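## 4. Checking the Wrist View Before You Run a Pick

Grinby will happily run a pick with its camera streams swapped. It won't complain, and the log will say OK all the way down. Do this section once per scene file, and again every time you touch the camera config, however small the touch.

You need the Mohmand planner running and a kitchen scene loaded in Akeo. Any scene with a counter and one pickable item will do.

1. Start the simulator in paused mode. The clock should read zero. If it doesn't, someone has saved a running scene over the clean one, and you'll want the copy in `scenes/stock`.

2. Open **Views > Streams** and turn on `wrist` and `side`. Leave the rest off. Each extra stream costs you render time.

3. Set both streams to 20 frames per second. Mismatched rates are allowed, in the sense that nothing stops you.

4. In **Perception > Targets**, type the item name in lower case. The matcher treats "Potato" and "potato" as two separate vegetables. A fix is planned for October.

5. Press **Plan only**. The planner gets 2000 ms to find a path. If it times out, move the start pose up a little and press again before you go editing the collision meshes.

6. Step through the path with the arrow keys. Stop at the pre-grasp pose and check the wrist stream: both fingertips should be in view, with open space between them and the target clear of both.

7. Press **Run**, then pause once the item is off the counter. Check the side stream for the whole arm, base included.

> **Caution:** Don't press **Run** twice. The second press is queued, and the arm will go back for an item it's already holding.

> **Note:** The wrist view is tilted in some poses. Leave `auto_level` off. It straightens the picture and says nothing to the planner, which goes on aiming at the old one.

If the target shows in the side stream but the detector returns nothing, lower the match threshold one notch at a time. Error 13 means the wrist stream was never opened. Error 20 means it was opened by something else, usually Rorlow's log viewer, minimized and forgotten.

Compare your two streams with these:

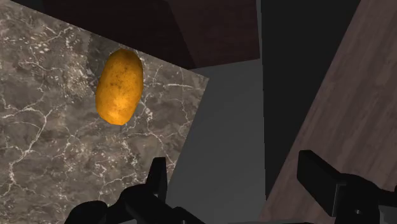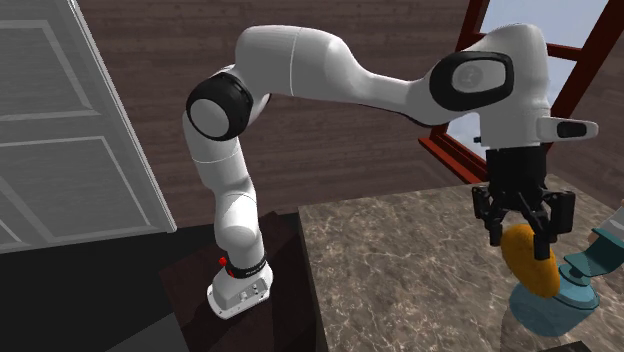

*Fig. 4-1. Wrist stream with the gripper open (first) and side stream with the item held (second).*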